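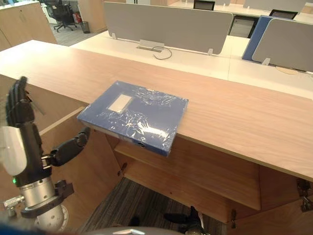 About Culleo

Hi, and welcome to Culleo! I run a small download site for people who still play old space strategy games and would like them to have more ships, more maps and prettier nebulas. If you came for the files, the menu on the left has them all. If you want to know who put them there, keep reading.

I started out making ships for myself. I had finished the campaign in Koppel more times than I want to admit, and I was tired of seeing the same gray cruiser come out of the same shipyard. So I opened up the model files, broke the game completely, reinstalled it, broke it again, and in the end I had one working frigate with its engines on backwards. I loved that thing. It's still in the archive under Early Stuff if you want a laugh (it flies fine, it just looks confused).

After that I got hooked. First came the Fladau pack, a set of 6 stations with new build menus and proper lights on the docking arms. Then I did textures for a while, then maps, and then people began mailing me their own work and asking if I could host it. I said yes to pretty much everyone, and now there are 600 files on here. Some are huge conversions, some are a single torpedo sound. I like both!

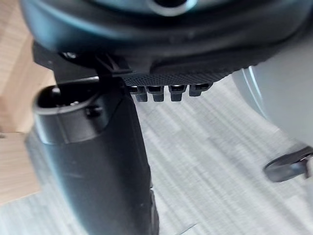
Black tabs under a dotted strip

Culleo is just me, evenings and weekends. I try every file before I post it. I install it on a clean copy of the game, play one skirmish against the computer on medium, and look for crashes, missing textures and ships that can't turn. If something is wrong I write back to the author and tell them what I saw. I don't fix other people's mods without asking, so please don't send me something half done and hope for the best -- I'll only send it back.

A few things people ask me all the time. Yes, everything is free. No, you don't need an account. Yes, you can use my ships in your own mod, just put my site in the readme. No, I won't rate your mod out of ten, I did that for a month and it made everybody grumpy, me included.

The tools page has Cisteck, my little program for packing and unpacking ship files. I wrote it for my own use, so the buttons are in odd places and the help file is short, but it does the job and it makes a backup of your original folder first. Version 5 can finally read the sprite lists too. If you're still on version 3, please upgrade before you write to me about the shield bug, that one is gone.

Want to send in a mod? Great! Zip it up, put in a readme with install steps, add a screenshot or two from inside the game, and mail it using the form on the contact page. Tell me which patch you built it for. I answer slower in June, when work gets busy, but I do answer.

Right now I'm working on a big asteroid map with a wormhole in each corner, and the computer players keep flying straight into the rocks -- so that one may take a while.

See you out there, and save your game often!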